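Teleoperating the book task, part 2

The task is book into caddy. The simulated table has a caddy with three compartments, a mug, and a few books. The operator drives the arm by hand controller, picks up the red book, and puts it in a compartment. I spent most of Tuesday recording demonstrations and the evening throwing a good share of them out.

The setup has not changed since May. Futach maps the controller pose to the gripper pose, the simulator solves for the joints, and Pustside writes states, actions and camera images to disk. The trigger on the controller opens and closes the fingers. Releasing the side button freezes the arm, so you can bring your own hand back to a comfortable position before you go on. I still forget to do this and end up with my elbow against the wall.

Picking up the book is the easier half. You come down with the fingers straddling the cover, close, wait for the contact to settle, and lift. The transfer is where my demonstrations drift apart. On one take I swing wide of the caddy and on the next I go straight over the top of it. A policy trained on both will happily pick something in the middle, and the middle passes through the side panel.

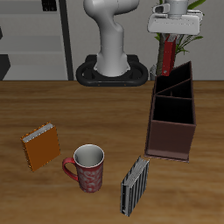
Birthe Kjærgaard wrote to object that two routes are fine as long as the policy can represent both, and that by cleaning up the data I was hiding a weak model. She would keep every success and change the action head.

I partly agree. I tried a head with more than one mode and it did stop averaging. It also changed its mind halfway across on some rollouts, and I would rather fix that with a longer action chunk than with more parameters. For now I hold to one route: straight up, across at a constant height, stop over the compartment, then down. The stop matters. If I blend the crossing into the descent, the lower edge of the book catches on the divider, and the physics engine resolves the overlap by throwing the book somewhere unhelpful.

Wrist rotation goes in before the crossing, for the same reason. Late rotation looks fine on my monitor and then the alignment is off by a few degrees at the slot, where there is no room to correct it.
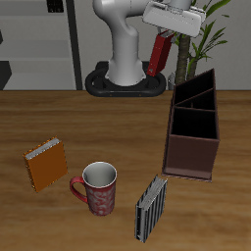

Why not script the approach and only teleoperate the insertion, asked a reader who signs as Hafþórsson. The free-space part carries no skill worth recording, and a planner would do it the same way every time.

True, and I did that for an earlier task. The trouble came at the handover. The planner arrived with zero velocity and perfect alignment, so the human part began from a state the trained policy never reached by itself. With full teleoperation I arrive a little wrong every time, and the corrections end up in the data. I consider those the useful part.

Settings, for anyone reproducing this:

Translation scale: 2 hand to 1 gripper
Recovery takes: 7 per session, started from a deliberately bad grasp
Episode cap: 600 steps
Action chunk: 4 steps, to be raised

I reset by hand as well. The Kindness script shuffles the object poses between episodes, and now and then it leaves the books touching or tipped against each other.

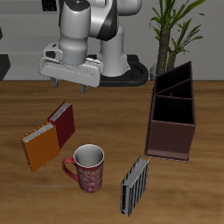 My rule is to keep a layout if the fingers can reach both sides of the red book without pushing anything else first, and to reshuffle if they can't. Pushing is a separate skill and I don't want it to appear in a handful of episodes by accident. The rejected layouts are saved with their seeds, so I can go back for them when I have a push task to put them in.

Next is the longer chunk, with the same demonstrations and the same head. If the rollouts still waver over the caddy after that, I will try Birthe's version with nothing filtered and post both sets of curves.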